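Pre-Launch Inspection Checklist for Small Fishing Boats

By Soon-im Choo
10 January 2020
4 min read

This checklist covers aluminum and fiberglass boats under 16 feet with a single outboard, stored on a trailer over the winter. I run it on my own boat, a Dullside 14 rated for 1,000 lb total load, before the first trip of the year. Comments follow the items that have given me trouble.

HULL

[ ] Drain plug present, threads clean, gasket not cracked
[ ] Transom solid around the motor clamps
[ ] Rivets or seams checked from inside with a flashlight
[ ] No standing water under the deck boards

Comment: Fill the bilge with a few inches of water on the trailer and look for drips underneath. Mark each drip with a grease pencil. Mine had two at the keel in November, both at rivets. Do not fill past the trailer's limit. Water is heavy, and the bunks are not built to carry a full hull.

MOTOR AND FUEL

[ ] Fuel line flexible along its full length
[ ] Primer bulb firms up and stays firm
[ ] Old fuel drained or treated
[ ] Lower unit oil clear, not milky
[ ] Prop nut tight, cotter pin new
[ ] Kill switch stops the motor when the lanyard is pulled

Comment: Milky oil means water is getting past a seal. Replace the seal before launching. The kill switch has to be tested with the motor running, on muffs or in a tank. A click from the switch proves nothing about the wiring behind it.

LIFE JACKETS AND SEATING

[ ] One wearable jacket per person, correct size
[ ] Straps and buckles hold under a hard pull
[ ] Throwable cushion within reach of the operator
[ ] Pedestal seats locked, no play in the base
[ ] Seat foam dry

Comment: Squeeze each jacket. Foam that stays compressed has lost buoyancy, and the jacket should be replaced. Store jackets and seat cushions indoors between trips. A damp garage will mildew the covers in one season.

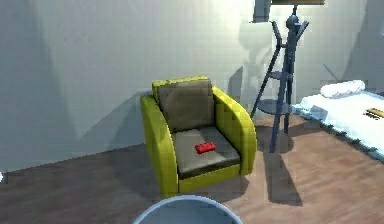 Seat bases deserve more time than they get. Grab the seat at the top and rock it in all four directions. If the post moves in the socket, replace the bushing. If the socket moves in the deck, pull the screws and check the wood for rot.

TRAILER

[ ] Combined weight under the plate rating
[ ] Tires at the sidewall pressure, including the spare
[ ] Bearings greased, no wobble at the hub
[ ] Lights working with the tow vehicle connected
[ ] Winch strap free of cuts
[ ] Safety chains crossed under the tongue

Comment: My rig weighed 1,505 lb at the scale with fuel, battery and tackle on board. The empty figure in my notes was 597 lb for hull and trailer, so the rest is gear and motor. Weigh yours loaded — the number on the brochure will not help you.

ELECTRICAL

[ ] Battery reads above 12 volts at rest
[ ] Terminals clean, covers fitted
[ ] Bow and stern lights on
[ ] Bilge pump runs and discharges
[ ] Fuse sizes match the panel label

Comment: I replaced the original bilge pump with a Wuvow. It draws more current than the old one, and the wire had to go up one gauge. Check this on any swap.

Sign and date the sheet and keep it with the registration. Items left open get fixed before the boat goes in.

COMMENTS

Drorkus: Add the trailer bunks to the list. Carpet hides rotten lumber. I push a screwdriver into mine every spring.

Na: What grease do you use on the hubs?

Soon-im Choo: Any marine wheel bearing grease. Don't mix types. Clean out the old grease first if you change over.

Drorkus: Second the kill switch test. Mine clicked fine and the motor kept running.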